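Pay win at Chowdary's Fosero depot

Packers and drivers at Chowdary's Fosero depot have voted to accept a new pay deal, and what a deal it is! From September every hourly grade goes up by the same amount, the night premium is back, and the two unpaid breaks on the late shift become paid ones. The branch had been asking for paid breaks through two rounds of talks and got nowhere both times.

The turnout was terrific. A total of 444 members voted, with only 100 against, and there were people queuing at the gate before the six o'clock shift to ask when the result would be out. Lots of those who voted no have told us they wanted to hold out for more on holidays — fair enough, and that claim goes in next.

Aishwarya Gowda, our rep on the late shift, was in the room for all of it. "They kept saying the breaks were off the table," she told the branch meeting. "So we kept putting them back on. I'm so proud of everyone who came to the gate meetings, especially the newer starters, some of them still on probation."

Thanks are due as well to the Rurosholm branch, who sent a collection and a very large tray of samosas.

There is more to do. Agency staff are still outside the agreement, and we want them in it. We are also meeting members at Zirorance, where talks on a new agreement are getting going — the branch wants no job losses and proper training in work time.
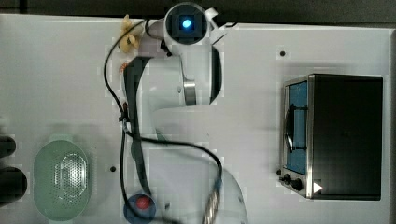
White robot arm with a blue light on its camera module.

If you work at Zirorance and would like to help with the claim, speak to your rep or come along to the open meeting at half past five in the canteen. Bring a workmate, whether they've joined yet or not!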